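FOR IMMEDIATE RELEASE

Bikby Opens Its Home Coffee Corner Range in June, With Trays, Capsule Stands and a Free Planning Sheet

Small sets for people who make their coffee on the table and want the table back after breakfast

Bikby, the maker of small household goods, announces today the Home Coffee Corner, a range of trays, capsule stands and drinking glasses made for homes where the coffee machine has no fixed place. The range will be in shops from June. It was developed together with Finetti, which makes the glasses, and with the woodworking company Botha, which is responsible for the tabletops shown with the range.

The idea for the range came from a survey that Bikby made among its customers last winter. We sent a short list of questions to 3000 households and received almost 2000 answers. The questions were simple ones. Where does your coffee machine stand? What stands next to it? What do you move away when you want to eat? We expected to read mostly about kitchen counters. Many customers wrote to us about tables.

This was a surprise to our product team, and it changed the work of the following months. On a counter, a machine can stand against a wall and the things for coffee can be pushed behind it. On a table there is no wall. Everybody sits around it, and every object is seen from all sides. The cup rack that looks tidy from the front can look quite messy from the chair on the other side. Customers also wrote that they do not like to carry the machine away after each use, so it stays, and slowly other things come to stay with it: spoons, sugar, a packet of biscuits, the mail.

Three places, one row

The Home Coffee Corner is built on a simple arrangement. The tray is at one end, the machine is in the middle and the stand is at the other end. All of them go along the far side of the table, so that the near side is free for plates, for homework or for a newspaper. We tested other arrangements also. A triangle looked nice in drawings but it took too much of the table. A single large tray with everything on it was liked by some testers, but they found it heavy to lift, and the glass slid when the tray was carried.

With the row, each piece can be moved alone. The tray can go to the sofa and come back. The stand can be turned. The machine does not need to be touched at all, except for filling it with water and for cleaning.

The tray

The Bikby tray is a rectangle with rounded corners and a raised rim. We chose a shallow form because a deep tray is difficult to wipe, and coffee always finds the corner. The first color is a quiet blue, a little to the green side, which we tested next to light wood, dark wood and white tables. It was the favorite on light wood. Other colors are planned, and we will announce them when they are ready for the shops.

The tray is made to stay empty between uses. This may sound strange for a product description, but it is the advice we give most often in our shops. When a tray has permanent things on it, it is only a second table. When it is empty, you can put a glass and a plate on it in one second and walk away with them. Please wash the tray by hand with warm water and a soft cloth. Do not use steel wool, which leaves fine lines in the surface.

The stand

The stand is black and round, with thin black rods. It takes little space on the table and it can be reached from every chair. In the tests, the people who had used a drawer for their capsules before told us that they now saw when they were almost out of coffee, and they bought new ones in time. The people who had used a bowl told us mainly that the bowl was now free for fruit.

The stand should be placed on the side of your stronger hand. If you are left-handed, simply exchange the tray and the stand. The row works the same way in both directions.

The glass

Finetti has made a short, clear tumbler with a thick bottom for the range. The thick bottom gives the glass a calm position on the drip tray, and the short height leaves enough room under the spout of most capsule machines. Customers with a very low spout should measure first. Our planning sheet, described below, has a ruler printed on the side for this purpose.

A clear glass was a long discussion between the companies. Cups are more usual for coffee, and they keep it warm longer. But in the survey many people wrote that they use the same glass for water in the afternoon, and they do not wish to own more pieces than necessary. The glass holds 300 milliliters, so it is good for a long coffee with milk, and also for water or juice. New glasses are delivered with a small label, which comes off easily after some minutes in warm water. Finetti asks customers to remove the label before the first use.

About the tables

The tabletops in our pictures and in the shop displays have a light surface with a honey-brown grain that runs across the table. The companies wanted a table that looks like a table at home, and the grain is strong enough to be noticed without making the objects difficult to see.

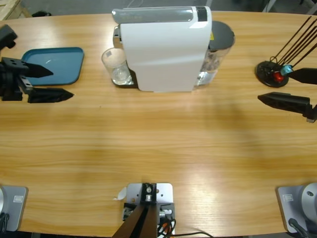
Wood and coffee are not the best friends, as every owner of a wooden table knows. Botha gives the following advice for the care of tables with a coffee machine on them. Wipe drops of coffee at once with a damp cloth and then with a dry one. Lift the machine once a week and look under it, because water can stand there for days without being seen. Do not leave a wet glass directly on the wood during the night. If a ring has already appeared, let the wood dry completely before you try any product on it, and try the product first on the underside of the table.

For tables that were oiled, Botha recommends a new thin layer of oil 2 times a year. It is enough to do the far side of the table, where the machine stands, if the rest still looks good. For lacquered tables no oil is needed.

Which machines fit

The range does not include a coffee machine, and it is not made for one special brand. Any narrow capsule machine will fit in the middle of the row. Machines with a tall, slim body are the easiest, as they leave free table on both sides. White machines are the most common in our shop displays, and they go well with the blue of the tray, but this is a question of taste and we leave it to the customer.

Please leave a free space the width of one hand on each side of the machine. It is needed for taking out the drip tray and for opening the lid with comfort. Also think of the cable before you decide the place. A cable that crosses the near side of the table is a danger for children and for full glasses, and we ask customers always to lead it down over the far side.

Planning sheet and shop evenings

Together with the range, Bikby publishes a planning sheet under the name Flarkow. It is a large paper sheet with the outlines of the tray, the stand and a typical capsule machine in their real size. The customer cuts them out, lays them on the table at home and moves them until everybody in the family is satisfied. Our testers told us that the discussion about the right place was much shorter with paper than with the real machine in the arms.

The Flarkow sheet is free of charge in all shops that carry the range, as long as it is in stock. It is printed on both sides, with the table care advice from Botha on the back.

During the first weeks after the start, the participating shops will hold an open evening each Thursday. Visitors can bring the measurements of their table, or a photo of it on their phone, and try the row on a display table. Coffee will be served. A registration is not necessary, but groups of more than a few persons are kindly asked to call the shop before.

Availability

The tray, the stand and the glass will be sold one by one and also as a set in one box. The set box is made of cardboard only and can be folded flat for recycling. Replacement rods for the stand can be ordered in every shop that carries the range, so a bent rod does not mean a new stand. Glasses from Finetti can be bought singly, as a glass is usually the first piece of a set that breaks.

Journalists and bloggers who want to receive a set for testing can write to the Bikby press office. Please mention what kind of table you have, so we can send the planning sheet in the same package. Test sets do not need to be returned.

About Bikby

Bikby makes trays, stands and small storage for kitchens and dining rooms. The company works with independent household shops and answers all customer letters in its own office.

Press contact: Bikby press office, Home Coffee Corner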